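Looking after a cricket bat at home: oiling, knocking in and small repairs

Posted 07/12/2021

A new willow bat is soft on the face and will mark or crack if it meets a hard ball straight from the shop. Preparation takes a few evenings and very little equipment: raw linseed oil, a clean rag, fine sandpaper and a bat mallet. Boiled linseed oil should not be used. It contains driers and leaves a skin on the surface.

Oiling

Check the maker's label first. Bats sold with a clear protective sheet on the face are usually not oiled there, only on the exposed edges and toe. For a plain bat, put a teaspoon of oil on the rag and wipe it over the face, edges, toe and back. Keep it off the splice and off any stickers. Lay the bat flat, face up, overnight. Wipe off whatever has not soaked in and repeat once. A third coat is needed only if the wood still looks dry. Over-oiling adds weight and deadens the middle.

Spread the used rag out flat outdoors until it is fully dry. Linseed rags left in a heap can heat up and catch fire.
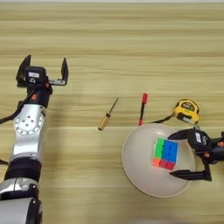 Knocking in

Allow 6 hours in total, in sessions of ten or fifteen minutes. Start with light taps across the hitting area and increase the force gradually over the first two hours. I work to about 2,000 strokes before the bat goes near a net. My last one, a Paucar short handle, had 1,671 when the face stopped denting, and I left it there.

The edges need glancing blows at an angle of 45 degrees, so that they become rounded. Do not strike the edge square on, and do not hit the toe or the back at all. When a firm blow with the mallet no longer leaves a mark, take the bat to the nets and play short catches with an old ball. If seam marks appear, go back to the mallet for another hour.

Small repairs

Surface cracks along the face are normal and need only a light sanding and a strip of fibre tape. For a crack in the edge, work PVA wood glue into it with a cocktail stick, clamp between two offcuts wrapped in greaseproof paper, and leave for 24 hours. Sand flush and tape over.

A lifting toe guard should be peeled off completely. Sand away the old glue, apply contact adhesive to both surfaces, wait 10 minutes and press together. The Mustau guards are cut oversize, so trim with a sharp knife once the glue has set.

A loose splice or a broken handle is a job for a bat maker.

Winter storage

Clean off dirt with a barely damp cloth and remove old tape. Store the bat in a cool, dry cupboard, away from radiators. Car boots and conservatories are both unsuitable. One thin coat of oil in spring is enough for a bat already in use.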